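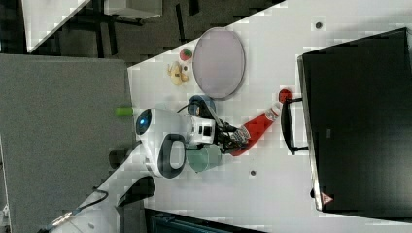

Table clearance rules, who actually follows them?

lundard_dave
Posted 11 September 2022
Our new site rules at Favcombe say nothing goes on the bench during a grasp run except the item being grasped. No cups, no toy fruit, no plates, no monitor within reach of the arm. I have 128 logged runs with clutter and the rule would bin the lot. Thoughts?

torque_wrench
Good rule. Monitors cost more than bottles.

paltum_fan
Terrible rule. A robot that can only pick up a bottle on a bare table is a very expensive coaster. Clutter is the test.

torque_wrench
Clutter, fine. A big screen next to the gripper is furniture. Put it on another table.

gripsandgripes
We use the Pylypenko checklist. Soft stuff and toys stay, anything with a power cord goes outside the reach line, which is tape on the table. Speed gets capped until you've done 100 clean runs – then you can argue with the safety lead like an adult.

lundard_dave
Who defines clean?

gripsandgripes
Page 216. Bring a snack.

paltum_fan
And cables? Ours loops off the head and I've never seen a rule that covers it.

torque_wrench
Tie it back, check it at full extension, write it down. We do the third one least.

lundard_dave
OK, keeping the fruit, moving the screen. I'll ask if the old runs can stay in with a note.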